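Home | News | Services | Contact

Beltton Extends Winter Clothing Collection

2023-02-09

The Town of Beltton will continue its winter clothing collection for five more weeks, the Office of Community Services announced. The program, which opened in December, has received 3,088 items to date.

Donations are accepted at the Orakzai Branch Library and the Jodell Street Community Center during regular hours. Residents may leave shirts, sweaters, coats, and children's wear in any size. Shoes and bedding cannot be accepted at this time.

"Demand has remained steady since the new year, and we are grateful to the households that have given," said Humaira Tanoli, director of community services.
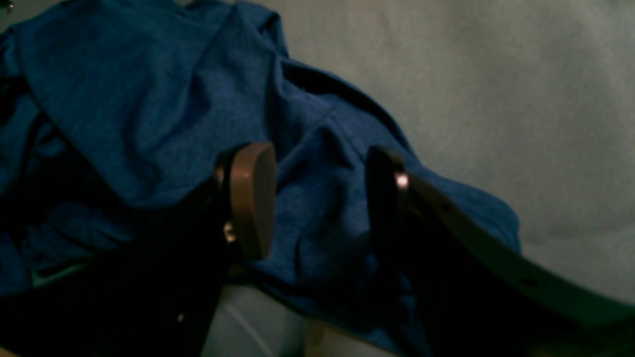
Items should be washed before drop-off and placed in a closed bag. Sorting takes place at the Sidano Annex, and clothing is then distributed through 17 partner agencies. Groups wishing to donate more than 40 items are asked to call ahead to arrange a delivery time.

Recent News
Library Hours to Change at Orakzai Branch
Water Main Work Scheduled on Jodell Street
Summer Camp Registration Opens

© Town of Beltton. All rights reserved. | Back to top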